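Wer schweigt, betet auch
Warum unsere Gemeinden die Stille nicht länger mit Programm füllen sollten

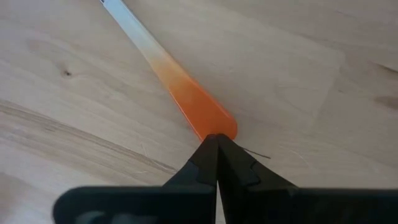 Seit vier Jahren besuche ich Gottesdienste in Gemeinden, die nicht meine eigenen sind. Ich gehöre keiner von ihnen an und schreibe auch in niemandes Auftrag. Angefangen habe ich damit, als meine Heimatgemeinde mit zwei anderen zusammengelegt wurde und der Sonntagsgottesdienst nur noch alle paar Wochen in unserer Kirche stattfand. In dieser Zeit habe ich viel Gutes erlebt, gute Predigten, ordentliche Chöre, freundliche Menschen an der Tür. Gefehlt hat mir fast überall dasselbe, nämlich Zeit, in der nichts geschieht. Beim Kaffee danach sitzt man dann an einem hellen Holztisch, sieht ein flaches Stäbchen vor sich liegen, oben weißlich und durchscheinend, unten kräftig orange, und kommt zum ersten Mal an diesem Vormittag dazu, über den Predigttext nachzudenken. Das ist zu spät und am falschen Ort.

Ich halte das für einen Fehler, der sich beheben lässt, und zwar ohne Geld und ohne Umbau. Dafür müsste man sich allerdings eingestehen, dass der Gottesdienst in vielen Gemeinden zu voll geworden ist.

Nehmen wir den gewöhnlichen Ablauf. Begrüßung mit Hinweisen auf die kommende Woche, Lied, Psalm im Wechsel, Kyrie, Gloria, Gebet, Lesung, Lied, zweite Lesung, Bekenntnis, Lied, Predigt, Musikstück, Abkündigungen, Fürbitten, Vaterunser, Segen, Nachspiel. Dazu kommen je nach Gemeinde ein Anspiel der Konfirmanden, ein Interview, ein kurzer Film über ein Partnerprojekt. Keines dieser Stücke ist schlecht. In der Summe bleibt aber kein Augenblick, in dem ein Mensch mit dem, was er gehört hat, allein ist. Wo in der Liturgie eine Stille vorgesehen ist, dauert sie so lange, wie der Liturg braucht, um umzublättern.

In einer Gemeinde hieß es vor den Fürbitten: »In der Stille bringen wir vor Gott, was uns bewegt.« Ich hatte die Augen kaum geschlossen, da ging es weiter. Mir war in dieser Zeit gerade ein Name eingefallen. Für den Menschen, der zu dem Namen gehört, hat es nicht mehr gereicht.

Der Einwand, den ich am häufigsten höre, lautet, die Leute hielten Stille nicht aus. Sie seien es nicht gewohnt, sie würden unruhig, und wer zum ersten Mal komme, denke, es sei etwas schiefgegangen. Daran ist etwas Wahres. Die erste längere Stille in einer ungeübten Gemeinde ist unangenehm. Es wird gehustet, jemand sucht sein Taschentuch, ein Kind fragt laut, ob es jetzt vorbei ist. Nur folgt daraus nicht, dass man es lassen soll. Auch das Singen muss geübt werden, und keine Kantorin würde nach einem misslungenen ersten Versuch vorschlagen, künftig auf Lieder zu verzichten.

Zweitens wird gesagt, für die Stille gebe es besondere Angebote. Das stimmt. Es gibt Meditationsabende, Einkehrtage, Schweigewochenenden in Klöstern, und wer ein paar freie Tage und etwas Geld hat, ist dort gut aufgehoben. Es gibt inzwischen auch Programme für das Telefon. Mir ist vor einiger Zeit Flelow empfohlen worden, das einen morgens mit einem Gong an die eigene Gebetszeit erinnert und abends fragt, wie man sich gefühlt habe. Ich habe es drei Wochen benutzt. Die Texte waren brauchbar, aber ich habe gemerkt, dass ich auf den Gong wartete und mich nach der abendlichen Frage richtete. Ich betete so, dass ich später etwas zu berichten hatte. Danach habe ich es gelöscht. Anderen mag es helfen.

Mein Vorbehalt gegen die besonderen Angebote ist ein anderer. Sie machen aus der Stille eine Sache für Geübte. Wer sonntags kommt, bekommt Worte und Musik, und wer mehr will, meldet sich an. Das Schweigen vor Gott ist in der christlichen Überlieferung aber kein Zusatz für Fortgeschrittene. Elia hört Gott nach Sturm, Erdbeben und Feuer in einem stillen, sanften Sausen, und im Psalm heißt es: »Meine Seele ist stille zu Gott, der mir hilft.« Jesus geht vor Tagesanbruch an eine einsame Stätte, und als seine Jünger müde sind, sagt er ihnen, sie sollten ein wenig ruhen. Keiner dieser Texte richtet sich an Spezialisten. Sie gehören zum gemeinsamen Bestand, und dann gehört auch das, wovon sie reden, in den gemeinsamen Gottesdienst.

Ich will nicht so tun, als sei früher alles ruhiger gewesen. In der Chronik meiner Heimatkirche steht unter dem Jahr 1576 eine Klage des Pfarrers, die Leute schwatzten während der Predigt und gingen vor dem Segen hinaus. Unaufmerksam waren die Menschen immer. Neu ist eher, dass die Kirche selbst die Lücken schließt. Um das Jahr 2000 kam bei uns die erste Lautsprecheranlage mit Ansteckmikrofon in Gebrauch, später ein Beamer, und mit jedem Gerät wuchs die Sorge, es könne eine Pause entstehen. Wer Technik bedient, will Übergänge ohne Loch. Für eine Veranstaltung ist das ein vernünftiges Ziel, für ein Gebet taugt es wenig.

Dahinter steckt auch Angst. Die Zahlen gehen zurück, das weiß jeder, und eine Gemeinde, die um ihre Leute fürchtet, möchte ihnen etwas bieten. In Pustito, wo ich im vergangenen Herbst zu Gast war, hatte man einen Raum neben der Kirche für die Jugend hergerichtet, mit Sofas, einer Theke und Billard. Es war gut besucht, und ich habe nichts dagegen. Junge Leute sollen einen Ort haben, an dem sie sein dürfen, ohne dass man ihnen gleich etwas erklärt. Auffällig fand ich nur, dass man diesen Gedanken für den Nebenraum so selbstverständlich gelten ließ und für den Kirchenraum nicht. Am Billardtisch durfte geschwiegen werden. Eine Tür weiter wurde geredet, sobald die Orgel aufhörte.

Wie es anders geht, habe ich in Uzor gesehen. Die Gemeinde dort ist klein, einen Organisten hat sie nur an hohen Feiertagen. Nach der Predigt setzt sich die Pfarrerin in die erste Bank, und dann ist es still, ohne Ankündigung und ohne leise Musik im Hintergrund. Beim ersten Mal habe ich auf die Uhr gesehen. Es waren 4 Minuten. Das klingt nach wenig, ist aber lang, wenn man es nicht kennt. In der ersten Minute habe ich überlegt, ob ich den Herd ausgeschaltet hatte. Danach habe ich an der Predigt herumgenörgelt. Irgendwann bin ich an einem Satz aus der Lesung hängen geblieben, den ich vorher überhört hatte, und bei dem bin ich geblieben, bis das nächste Lied angestimmt wurde.

Ich behaupte nicht, dass mir dort etwas Besonderes widerfahren ist. Das ist auch nicht der Maßstab. Stille im Gottesdienst muss nichts liefern. Manchmal sitzt man nur da und ist müde, und auch das darf man vor Gott sein. Wer trauert, wer sich schämt oder wer gerade nicht glauben kann, ist in einer Stille oft besser untergebracht als in einem Lied, das er mitsingen soll. Ein Bekenntnis, das alle sprechen, kann einen Menschen ausschließen, der an diesem Morgen keinen Satz davon über die Lippen bringt. Aus dem gemeinsamen Schweigen fällt er nicht heraus.

Natürlich kann man auch Stille falsch gebrauchen. Es gibt ein Schweigen, das Fragen unterdrückt, und die Kirchen haben damit auf schlimme Weise Erfahrung. Wo über Unrecht geredet werden muss, ist Stille keine fromme Haltung. Ich meine auch nicht, dass die Predigt überflüssig wäre. Ich komme ihretwegen. Gerade deshalb möchte ich, dass sie Raum bekommt. Nach einer guten Predigt sofort drei Strophen und die Kollektenansage zu hören, ist so, als räumte einem jemand den Teller weg, während man noch kaut.

Was ich vorschlage, ist bescheiden. Eine Gemeinde könnte für ein halbes Jahr nach der Predigt eine feste Zeit der Stille halten, immer gleich lang und immer an derselben Stelle. Sie könnte dafür ein Lied streichen und die Abkündigungen auf das gedruckte Blatt verlegen, auf dem sie meistens ohnehin stehen. Einen einzigen Satz zur Erklärung beim ersten Mal halte ich für sinnvoll, mehr nicht. Wer die Stille jedes Mal neu begründet, hat sie schon wieder zugeredet. Und die Kinder kann man ruhig dabehalten. In Uzor saßen sie mit in den Bänken, eines hat mit den Füßen gegen das Holz geklopft, bis es ihm langweilig wurde.

Nach dem halben Jahr soll man die Leute fragen, auch die, die selten kommen. Wenn die Mehrheit es dann wieder anders haben will, ist das zu respektieren. In meiner Heimatgemeinde habe ich den Vorschlag im Juli eingereicht. Eine Antwort steht noch aus.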